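Call for participants: display and accessories staff, Stakenholm site

Trastau Work Study is looking for people who pack, hang, sort or set out stock at the Stakenholm distribution center and who have spent time, even one shift, on the demonstration tables in the Thomas building. We want to talk to you about what the job was like before the tables came in and what it is like now.

Open to current employees, agency workers and anyone who left in the past year. Paid, $58 per interview.

Why we are asking

In May, staff were told that the accessories floor would be "supported by learned handling." Anyone who has worked in a warehouse for longer than one software contract will have heard a sentence like that before. The briefing sheet says the system, supplied by Semgate, will take on "low-value repetitive motion" and free people for "higher-value tasks." It doesn't say what the higher-value tasks are, how many of them there will be, or what they pay. We asked. We were sent the briefing sheet again.

The site employs 583 people across all shifts. A fair number of them have been rotated onto the tables, where they do handling work with a gripper in each hand so that a machine can later be trained on the recordings. The target given to one team was over 2000 recorded repetitions before the peak season. What happens to the team after the target is met is left out of the paperwork we have seen.

We are not against the machines. A good one that lifts, carries or bends down in place of somebody's back would be welcome on most floors we have studied. We would like to see one. What we have mostly seen, at other sites, is a rollout that gets measured in units and never in wrists, tempers or lost overtime. Management surveys tend to ask whether workers are "excited" or "very excited." Ours has other questions in it.

What we want to hear about

The handling itself. Picking up soft goods through a pair of jaws takes a different kind of effort from picking them up with your fingers. Did you get used to it? How long did that take, and were you told you were slow while you learned? Does anything hurt at the end of a shift that didn't hurt before?

Your rate. Some teams say table time counts toward the normal pick rate. Others say it is logged as training and knocks them out of the monthly bonus. Both can't be the policy, unless both are, and in that case we want that in writing too.

Your know-how. People who have hung ties and belts for years know things about fabric and wire that were never on a job description. If that knowledge is now being recorded, were you asked? Did you sign anything? Did the wage change?

The higher-value tasks. If you have been given one, please tell us what it was. We mean this sincerely and will be glad to report it.

What you were told about the future of your post, by whom, and whether it was said out loud or sent by email.

Who can take part

You can take part if you are 18 or older, have worked on the accessories, display or returns floors, and have done at least one shift at the tables. Line leads are welcome. So are people who like the new setup and think we have this wrong. We have plenty of grumbling already and could use an argument.

You don't need any technical background. You will not be asked to explain how the system works, and we would be a little suspicious if you could, given how the training was run.

We can't include current Semgate staff in this round, or anyone who supervised the rollout. There may be a separate round for them later if the funding holds.

What it involves

One interview of up to 90 minutes, in person or by phone. In person means our office, room 466, in the county services building. It has an elevator and the parking is free after 5 p.m. Interviews are held away from the site and outside your paid hours, so that nobody's lead needs to sign off on it.

With your agreement we record sound only. The recording is typed up, your name is removed, and the recording is deleted once you have checked the typed copy. If you would prefer notes by hand, say so when you book. You can skip any question. You can stop halfway and still be paid the full amount.

If you want, there is a second part. Bring us your shift sheets and pay stubs from before and after you went to the tables and we will go through them with you. This part isn't paid separately, but several people at another site found missing hours this way.

What you will not get

We can't get your old station back. We can't give legal advice, and we can't promise that anyone with the power to change the rotation will read the report. The last one we wrote for a site of this size was praised by the company as "a valuable input," after which the company did what it had planned to do. It did, however, start paying training shifts at the full rate, so there is that.

Privacy and your job

Taking part is your choice and Stakenholm management will not be told who has come forward. We will publish nothing that identifies a person, a shift or a team small enough to guess at. If only two people do a certain job on a certain floor, we will change or leave out what they say about it. Please don't contact us from a work email address or a company handset.

Agency workers sometimes ask if talking to us could affect their next assignment. We don't share anything with agencies. We also can't control what gets said in the break room, so think about who you mention it to.

The work we are asking about

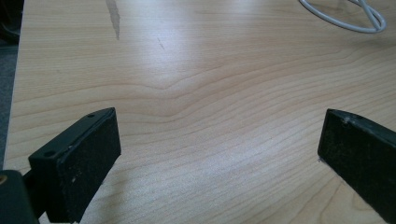
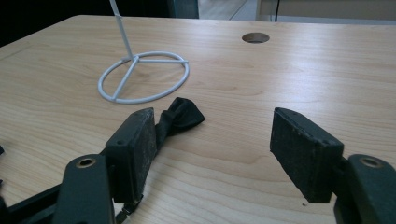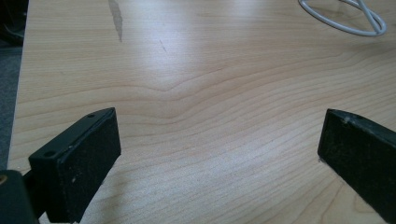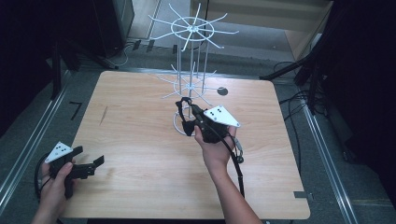
Stakenholm, Thomas building: hand-held grippers in use at the wooden tabletop.

How to sign up

Leave a message on the Trastau study line or fill in the paper form at the public library front desk. Give a first name or any name you like, a phone number, and the hours when it is safe to call. Calls are returned between 6 p.m. and 9 p.m. and we won't say who we are until we know it is you who picked up.

Please mention which floor you work on, whether your table time was before or after the bonus change, and whether you need an interpreter or a ride. Interviews can be held in Spanish as well as English. For other languages, ask early and we will try to find someone who doesn't also work at the site.

Places are limited by the budget, and night shift will be booked first, as they were left out of the company's own survey. If you get no answer within two weeks, call again.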